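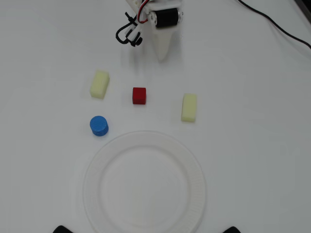

4. The sorting cell at Panley and the people who work beside it

4.1 Setting

The study was carried out at the Panley returns and kitting site in Grekstead, where mixed small goods are sorted by hand into shallow containers before packing. The site employs 21 people on the kitting floor across two shifts. Before the change described in this section, all of them rotated through the sorting benches, the packing line and the goods-in desk. Sorting was the least liked of the three. In the first interviews it was described as easy to learn, hard on the neck and shoulders, and difficult to stay awake through after lunch.

In October the site put the first of its robot arms into a side room next to the benches. The arm was set up and tuned by a small in-house group led by Damian Czarnecka, who had worked as a shift lead at the site before moving to the engineering office. The software that runs the arm is called Skinevari and was written for the site. It learns a sorting task from examples recorded while a worker guides the arm by hand, so no one on the floor has to write code.

Figure 4. Practice table in the side room: gripper above a white tabletop with two pale yellow sponge blocks, a red cube, a blue cylinder and a paper plate.

4.2 The practice task

Workers did not start with real stock. Each person who signed up was first given a practice task on a plain white table, using light objects that could be dropped or squeezed without cost (Figure 4). The task is to move the objects one at a time onto the plate in an order called out by the trainer. The person guides the arm through the whole movement, from the approach to the release, and then repeats it with the objects in new positions.

The choice of objects was made by the trainers on the floor. The sponge blocks give way when gripped, so a worker who closes the gripper too far can do so without damage. The cube and the cylinder are less forgiving and have to be approached at the right angle. Workers reported that the cylinder was the harder of the two, and several said they had learned to come down on it from directly overhead. A paper plate was used in place of a stock tray for the reason that it slides when it is bumped, and the trainers wanted people to notice when they had bumped it.

Over the study period the group recorded 3,041 practice examples. The original target was 3,000, set by Czarnecka's group before anyone knew how long one recording would take. Recordings in which the object was dropped were kept and marked as such. This was a point of some disagreement. The engineering office wanted to throw them out, while the trainers argued that a dropped object followed by a second try was closer to how the work is done at the benches. The trainers' view was adopted, and the dropped-object recordings were later used to teach the arm to try again before calling for help.

4.3 Changes in the work

Three changes were visible in the shift records and came up in most interviews.

First, time at the sorting benches went down and time spent watching, correcting and restocking went up. The arm takes the steady part of the flow, and people take what it sets aside. These are mostly soft bags, nested items and anything with a strap. Workers who had expected lighter days said that the work was less tiring for the body and more broken up. One bench worker put it this way: "I used to be bored for two hours. Now I am interrupted for two hours. I prefer it, but I go home with a different kind of tired."

Second, a new role appeared without being planned. During the first weeks, anyone could walk over and guide the arm. In practice the same 5 people did most of the recordings, and the others began to bring questions to them. The site made this official by adding the title of trainer, with a small pay supplement and a fixed number of hours away from the benches. Four of the first trainers came from the late shift. The early shift raised this as a fairness issue, and the hours in the side room were then split evenly between shifts. The supplement is still paid only for hours in which recordings are made. Trainers object to this, since checking old recordings and resetting the table also take time.

Third, the rotation became less even. The goods-in desk was not affected by the arm, but it was used to absorb people freed from sorting, and some workers now spend most of a shift there. Remigiusz Walczak, the elected floor representative, asked for rotation figures to be posted next to the shift plan. They have been posted since, and the gap between the most and least rotated workers has become smaller, though it has not closed.

4.4 What workers said about skill

We asked each worker whether guiding the arm was a skill. Opinion was split. Trainers said yes and could describe what it consisted of: slowing down before contact, keeping the wrist level, and letting go without a twist. Most other workers called it a knack. The difference matters for pay, because the site's grading scheme rewards skills that can be written down and tested. At the end of the study the trainers were preparing a short test based on the practice task, with a set layout and a limit on the number of bumps to the plate.

Several workers also raised the question of what happens to their recordings. A recording stores the movement of the arm and the view of the table, together with a worker number. Some were proud of this and could point to a movement of the arm that they recognized as their own. Others did not want a record of their mistakes held under their number. After a meeting between Walczak and the engineering office, the worker number was removed from all stored examples except those used to work out the supplement, which are now deleted at the end of each pay period.

4.5 Comparison with the Chmielewska site

A second site, Chmielewska, received the same equipment but chose to have all examples recorded by engineers. We did not have the same access there, and the comparison is limited to shift records and a single round of interviews. The arm was in daily use sooner than at Panley. Calls for help from the arm were also more frequent, and floor workers at Chmielewska described it as belonging to the office. They cleared its stoppages but did not try to find out what had caused them. At Panley, workers often moved an item or changed the way a tray was filled so that the same stoppage would not come back, and told a trainer what they had done.

We cannot separate the effect of who made the recordings from other differences between the sites. Chmielewska handles a narrower range of goods and has a higher share of temporary staff. Section 5 returns to this question using the stoppage logs.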